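Turkuseck cable-handling kit, trial unit: bench check
Checked by: C. Quinlan, 4 June 2021

1. Power strip lit, red light on. OK
2. Strip cord over left side of table. Trip risk, tape it down
3. Table top worn, finish chipped. Accept for trial
4. Cable task, two phones, white cable in a tangle. Ran by hand first
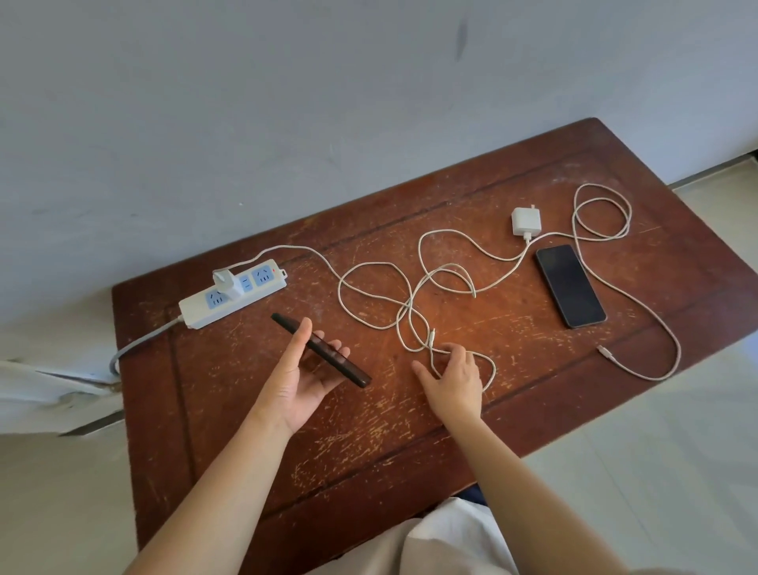
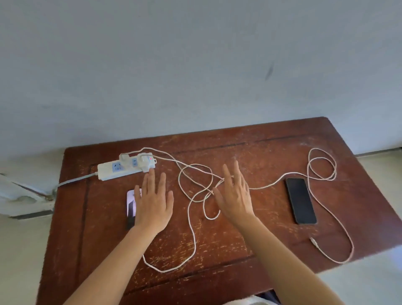

5. Arm speed cap 500 mm/s. Set, not tested yet
6. E-stop reach. FAIL, too far. Ask Foley for longer leed
7. Manual missing page 13

Recheck befor Deirdre signs.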